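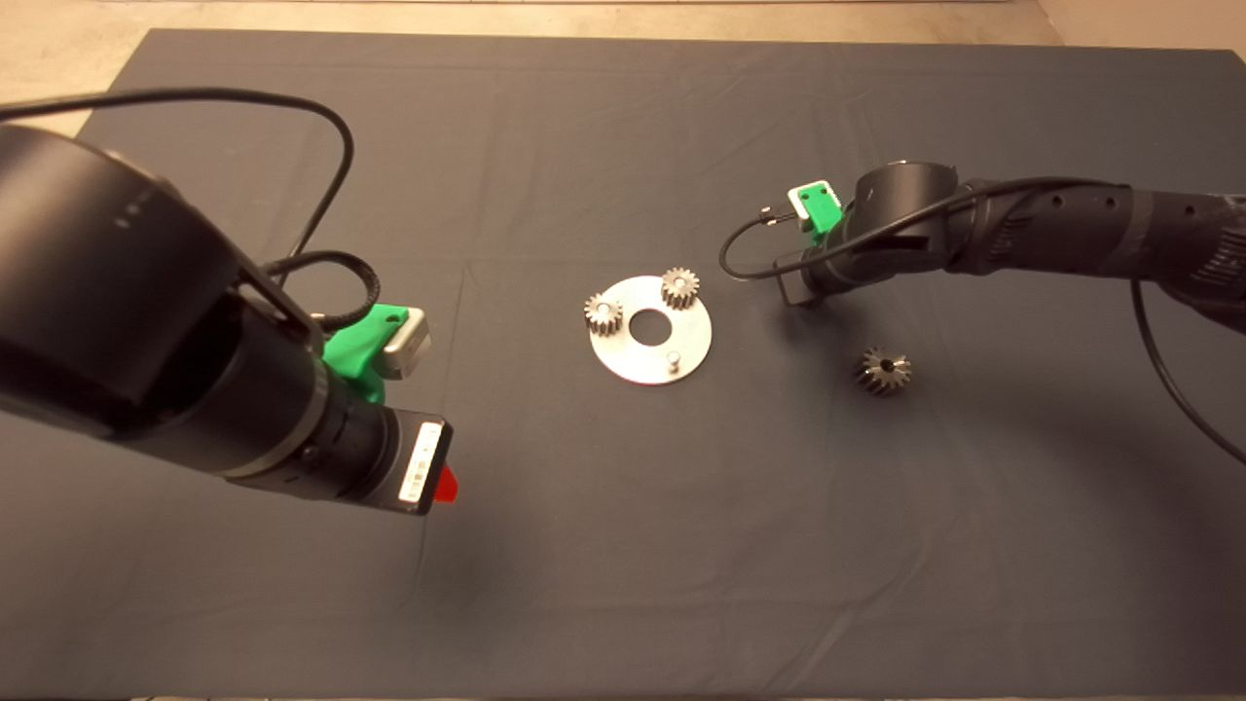 A black cable arcs over one of the arms, with a bright green mount on its wrist.

News > Press Releases > 2021

Kerekes Opens Doors to Evening Learners in Prininbridge

Jul 9, 2021 – Kerekes is delighted to announce that its evening classes for adults will begin in Prininbridge this September, with 25 places on each course and a warm welcome for anyone who has been away from the classroom for a while.

Courses include bookkeeping, conversational Spanish and basic home repair, and each one meets for 2 hours a week. Fees are set at $100 a course, and people who live in Prininbridge or nearby Grarnov can ask about a reduced rate when they sign up.

"So many of our neighbors have told us they would love to learn something new, if only it fit around work and supper and getting the kids to bed," said Ebony Tomoana, director of adult learning. "We listened, and we can't wait to meet them – nervous first-timers most of all!"

Sign-up is open now at the front desk. Press questions may be sent to Tímea Szénási in the Kerekes communications office.

Last updated: two days after release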